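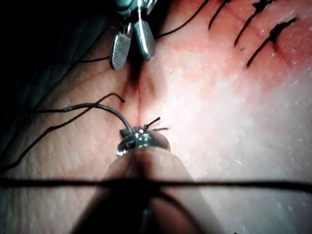 Gallery | Stitching and thread | Skills room

Every few months someone tells me that closing a wound neatly is mostly a matter of buying the right thread. I have never believed it, and a day in the skills room at Humphreys hasn't changed my mind, though it did move me a little on the subject of knots.

The day was set up by Ollis, who sell a course with a printed handbook and a set of targets. The handbook claims that a beginner who ties 2,000 knots will have "settled hands". It doesn't say where the number came from. The edition before it said 3,200, so either people are getting better at tying knots or the printers wanted a thinner book. I asked at the desk and was told that the figure had been "reviewed".

I don't object to practice. What I object to is counting as a stand-in for looking. You can tie the same bad knot all afternoon and go home with sore fingers and a very reliable bad knot. By lunch there were people in the room who could tell you their total to the last throw and couldn't tell you whether the edges were meeting.

The edges are the whole job. You want the two sides of the cut to come together level and perhaps turned up very slightly, with no step between them and no gap at the bottom. Pull too hard and they pucker. Most of us pull too hard. The handbook gives this half a page, between a table of thread sizes and an advert.

About that advert. Ronon's thread is the dear one, and the claim is that it "lies where you put it". I used a length of theirs and then a length of the plain stuff out of the drawer, and I couldn't have told you which was which with my eyes shut. With them open it was easier, as the Ronon packet is much nicer. Both lengths had a kink where they had been folded, and both of them kept trying to go back to it.

Farnon supplied the needle holders. I'll say something kind here: the jaws on mine shut squarely and stayed shut. They were also described in the leaflet as "intuitive", a word I'd like to see taken out of use. A needle holder asks you to turn your wrist in a way you have never needed to turn it before. If it feels natural on the first go you are probably holding it wrong.

A few other things I wrote down on the day:

Cut ends. The handbook says to leave them "tidy", and offers no length. One table trimmed theirs nearly to the knot and the next left enough to tie a parcel. Both were told they were doing well.

Forceps. Everybody grips too firmly. The textured face on the inside of the jaw is there so that a light hold will do, and we all squeezed as if the thing were going to run away.

Light. The lamps in the skills room are bright and fixed, and I'm not convinced anyone has tried working under them. Black thread shows up well enough until it crosses something dark, and then you are guessing.
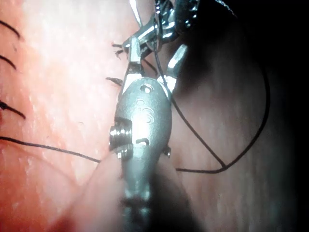
Slack is the part of stitching that gets the least teaching, and I think it causes most of the trouble. The books draw thread as a neat line going from one place to the next, always under gentle tension, always in view. Real thread wanders. It has a stiffness of its own, and any length you aren't holding will find somewhere to go, usually somewhere you were planning to put the next throw. The black thread here leaves the jaws, runs down to the right and then swings out and back up in a loop far bigger than anything in the handbook's drawings. I've yet to see an Ollis diagram with a loop like that in it, or one that mentions glare, and there are bright white patches on that wet-looking pink surface that would swallow a fine stitch whole.

The advice I was given about slack was to "manage it", which is about as much use as being told to drive safely. What I do, for what it's worth, is stop before each throw and find the tail. If I can't see the tail I don't tie. It is slow and it ruined my total. I finished the afternoon session on 19 knots, and I'd keep 3 of them.

So does the course work? I can't say, and I'd be wary of anyone who can. Ollis hand out a feedback form before the last session has finished, while everyone is still pleased with themselves, and then print the scores on the cover of the handbook. I'd be more interested in seeing the same people try the same closure in March, with no warning and an ordinary packet of thread. I put that on my form. There wasn't a box for it, so it went up the margin.

Some of the small print is worth checking before you pay. The price includes the handbook and the use of the needle holders, which go back in the tray at the end. It doesn't include Ronon thread beyond the first packet. The plain thread was free, and there was plenty of it left – I used that for the rest of the day and noticed no harm.

The tea at Humphreys is also extra.

Posted Wednesday, August 26, 2020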